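Stories > Short Fiction > The Microwave at Zupan

Home Stories Essays Authors Submit

Search stories Enter keyword Go

The Microwave at Zupan
Jul 26, 2025

Slavica Popescu ate her lunch at twenty past twelve, after the line at the microwave was gone. She had worked at Zupan for three years and had never once stood in that line.

The microwave was white, with two round knobs, one above the other. The top one stuck. You had to turn it past where you wanted and then bring it back. New people turned it straight to two minutes and got cold soup.
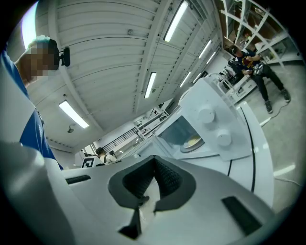
Her sister had called that morning from Cekari. Their mother's apartment was sold, and did Slavica want anything out of the kitchen? She had said no. Then she stood in the parking lot with her keys in her hand and thought about the yellow bowl.

She put her rice in and turned the knob past and back. A young man came up behind her with a plastic tub.

"Does this thing work?" he asked.

"Go past it and then come back," she said.

He nodded. She took her rice out, sat down on a box by the shelves and called her sister.

"The yellow bowl," she said. "If it's still there."

"I already wrapped it," her sister said.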